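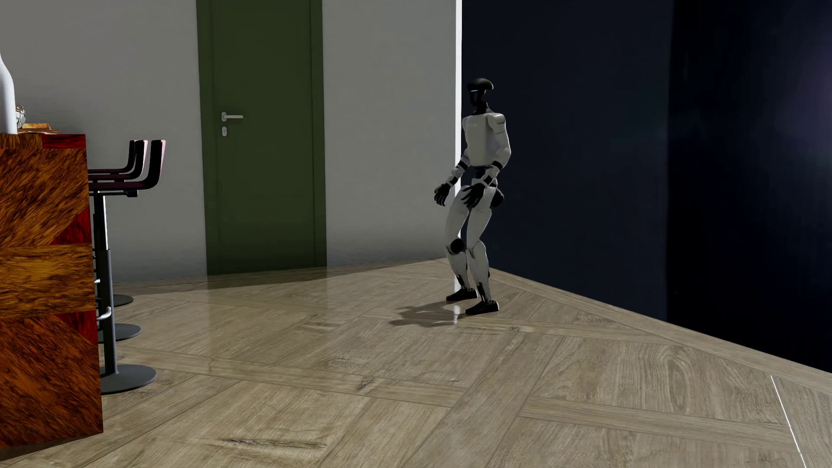

Tudano Matt Wall Paint

Tudano is a water-based matt emulsion for interior plaster, lining paper and previously painted walls. It is made by Bolley in 6 stock colours, including Kwan (mid grey) and Ristgate (very dark navy). Other shades are mixed to order and cannot be returned.

Tin size: 2.5 litres
Cover: 30 square metres per tin, one coat
Touch dry: 115 minutes
Recoat: 4 hours
Lowest working temperature: 8 °C

Stir well before use. New plaster needs a first coat thinned with clean water – one part water to five parts paint. Dark shades need two full coats over a grey undercoat. Fill and sand any cracks first, and wipe off the dust.

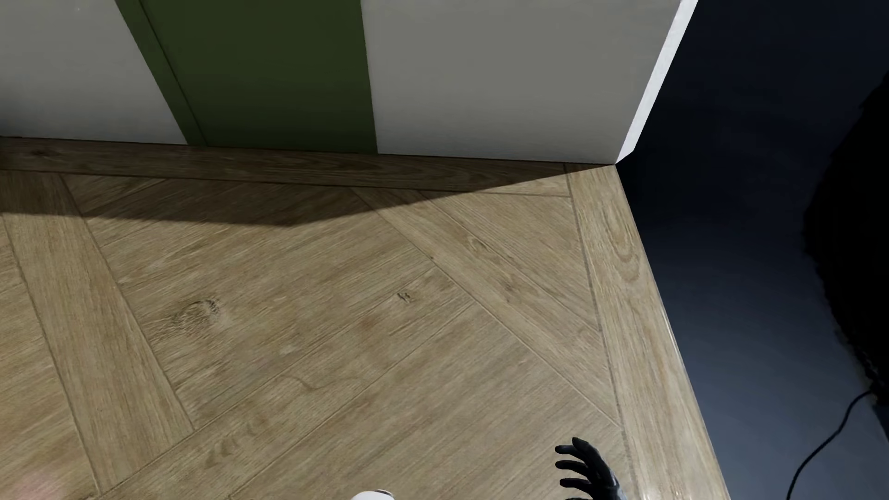
Light grey walls with a dark green panel, over a wood-look floor.

Where two colours meet at a corner, paint the lighter wall first and leave it overnight before taping. Remove the tape while the second colour is still soft. Do not use Tudano on floors, metal or bare wood.

Shared 56 times

2 comments

Kalkidan Beyene: Used Ristgate on a chimney breast. Two coats were enough, but it marks if you rub it in the first week.

Abhishek Prajapati: Is the grey undercoat sold in the same tin size?

Contact Bolley | © Bolley | Back to top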